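Product Review: Fanex Matte Interior Wall Finish
Plencombe Facilities Review, Furnishings and Surfaces
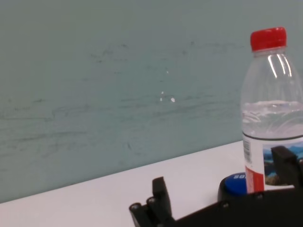
The Fanex matte finish is sold for shared workrooms, break areas and classrooms, where walls are touched, leaned on and bumped by furniture far more often than in a private home. Plencombe applied two coats in a second-floor workroom in November and has used the room in the ordinary way ever since. The tables stand directly against the walls, and people set down their drinks and small items wherever there is space. Under these conditions the pale blue-gray surface has taken on faint, darker horizontal scuffs, most of them in a broad band above the tabletop, together with a small cluster of white specks. Prospective buyers should expect a similar result wherever tables are pushed up to a painted wall.

Application was straightforward. The paint is thick enough to stay on the roller and levels well, although the first coat looked uneven until the second had been applied. Coverage on our previously painted walls was slightly below the figure on the data sheet. Facilities that are changing from a strong color should budget for a primer. Odor was mild, and the room was back in use by the following afternoon.

Color is a strong point. The shade has a slight teal cast that reads as neutral under most lighting and sits comfortably beside white furniture. The finish does not glare, even close to the windows, and staff who work there for long periods have found it restful.

Cleaning is where our assessment becomes more cautious. Light marks came away with a damp cloth and a little dish soap. Heavier scuffs needed repeated passes, and firm rubbing left a faint polished patch that could be seen from the side. The Ustberg satin finish used in our corridors tolerates much rougher treatment -- at the cost of a noticeable sheen. The Nogueira washable matte falls between the two, but its range of blues is limited.

Touch-up results were acceptable. Paint kept from the original can blended well when applied with a small roller. A brush left visible edges. We recommend that purchasers set aside a sealed quart from the same batch and write the room number on the lid.

Plencombe rates the Fanex finish as suitable for offices, meeting rooms and lightly used workrooms. For walls that stand behind tables, a chair rail or a clear guard strip should be included in the order, or the Ustberg product used on the lower half of the wall.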